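Jaltent opens orders for two-arm laundry sorting cell

Jaltent has begun taking orders for a compact two-arm workcell aimed at small commercial laundries, uniform services and training centers that want to automate the sorting of mixed textiles. The company announced the product, called Clinomow, on 15th May and said the first units will go out to customers in October.

Clinomow is sold as a kit. It includes two arms with parallel grippers, an aluminum extrusion frame, a mounting rail for the arm bases, wrist cameras, a controller and a software license for one cell. Buyers can order it with or without wall panels and baskets. Jaltent says the kit weighs 189 pounds packed and ships in two crates.

The job it is meant for is narrow. Someone drops a heap of clothes, towels or work gloves into the cell, and the arms pull single pieces out and place them in baskets by type or color. Folding is not part of the package. Neither is tagging or barcode reading, although the company says both are under study.

"People call us and ask if it folds," said Elisa Mancuso, product manager at Jaltent. "It does not fold. It takes a pile apart, and in most of the laundries we visited that was the job they had the most trouble filling."

Piles are hard for machines. Cloth has no fixed shape, pieces overlap, and one sleeve can be caught under three other items. Many sorting systems on the market get around this by having a worker feed items one at a time onto a belt. Clinomow works from the heap itself. One arm can hold a piece down while the other pulls, or the two can work on separate items at the same time.

Setup takes a day, according to the company. The frame is bolted together on site, the arms are fixed to the front rail and the cameras are calibrated with a printed board that comes in the box. After that the customer has to teach the cell its own items. An operator moves the arms by hand through a number of picks, and the software builds a sorting routine from those recordings. Jaltent recommends at least 222 recorded picks for each type of item before the cell is left to run by itself.

That number may put off some buyers. A laundry with a dozen kinds of garments would need several days of recording before it saw much use from the machine. Mancuso said the company will offer a recording service for customers who do not want to do it themselves. The service is priced separately, and Jaltent has not published the rates.

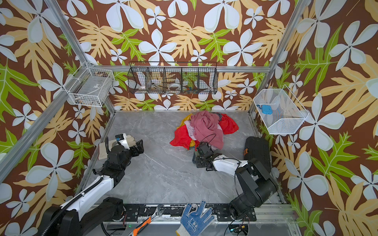
The software side is handled by Greco, a smaller firm that has worked with Jaltent on earlier products. Greco supplies the recording tool and the training pipeline, and its staff will answer support requests during the first year. After the first year, support moves to a paid plan.

One feature both companies are pushing is tolerance of busy surroundings. Customers can line the walls with whatever they like, and Greco says the cell should keep working when the background changes, as long as the new background shows up in some of the recordings. Plain panels are still the default. Patterned ones can be ordered for sites that want to test the system under tougher conditions, or customers can put up their own.

Jodurgate, a uniform rental service, has had a pre-production unit since last year. Dede Boateng, who runs its sorting floor, said the cell now handles one part of the work there, the returns from small accounts, where shirts, towels and gloves come back in the same bag.

"It is slower than a good worker," Boateng said. "A good worker does not want to do it all day, though. We put the bags in before the evening shift and look at the baskets later."

In a test Jodurgate ran over two weeks, the cell was given 1,188 items. Boateng said about 10 percent ended up in the wrong basket or had to be picked up by hand. Most of the errors involved two thin items of the same color coming out together. Gloves gave less trouble than the team expected, and dark socks gave more.

There were other complaints. The wrist cables on the pre-production unit sometimes got in the way when the arms reached deep into a heap, and staff had to stop the cell to clear them. Jaltent says units sold to customers will have a shorter cable run along the forearm. Boateng also asked for larger baskets — the ones supplied filled up quickly with towels — and the company has added a deeper wire model to the options list.

Safety rules will limit where the kit can be used. The cell has no full enclosure, so the arms run at reduced speed when the front is open. A light curtain is sold as an extra and lets the cell run at full speed. Jaltent says buyers are responsible for their own risk assessment, and it will supply a template in English and Spanish.

Spare gripper fingers, cables and camera mounts will be stocked from the start. The arms carry a two-year warranty. Baskets, panels and gripper pads are treated as wear parts and are not covered.

Jaltent did not give a list price and said quotes depend on the options chosen and the number of cells ordered. Schools and training centers can ask for a lower rate. A rental plan is also being prepared, with a minimum term of six months, and details are expected before the first deliveries.

Orders are open now through Jaltent's sales office. Customers who want to see a unit before buying can book a visit to the company's demo room and bring a bag of their own textiles, up to 20 pounds, to try in the cell.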